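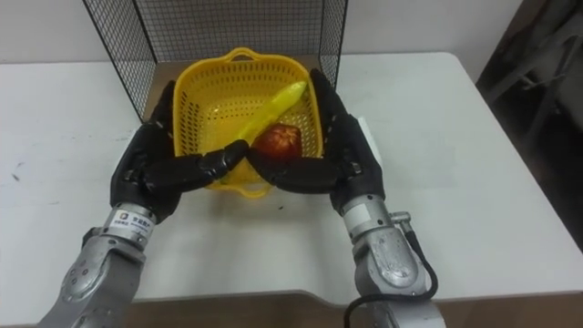
Projektbericht, Stand 26.03.2022

Geprüft haben wir das Greifpaket »Flasura« von Stunia, bestehend aus Software und vorbereiteten Aufgaben für zweiarmige Roboter. Der Anbieter verspricht »Haushaltsgriffe ab Werk«. Einen Nachweis dafür enthält das Handbuch nicht. Im Februar haben wir 30 Durchläufe geplant, verteilt auf 5 Aufgaben.

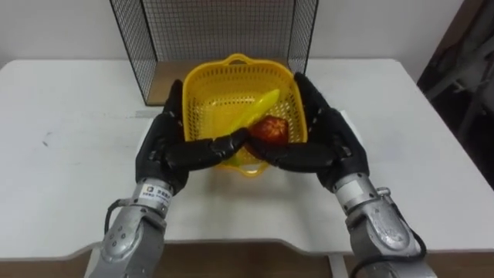 Die Korbaufgabe gilt laut Katalog als leicht. Was dort als Erfolg zählt, bleibt offen: Berührung, Halt oder Anheben? Wir werten nur das Anheben.
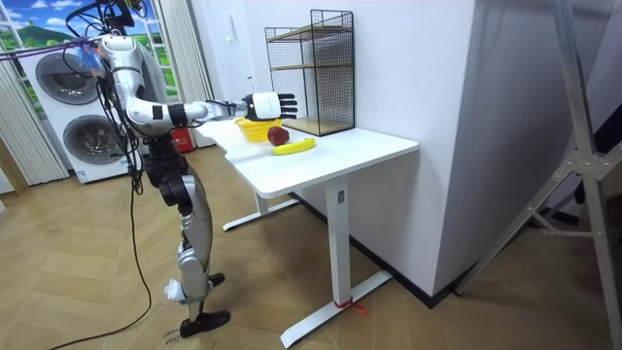
Auch die Lizenz überzeugt uns wenig. 330 Euro im Semester sind viel für vier Vorlagen und ein Forum ohne Antworten. Die Vorlage »Obst einräumen« setzt feste Positionen voraus. Liegen Apfel und Banane vor dem Korb auf dem Tisch und die Hand schwebt noch darüber, ist über den Griff noch nichts gesagt; die Werbung zeigt gern genau solche Momente. Für den Vergleich mit Tagle fehlen uns noch Messwerte.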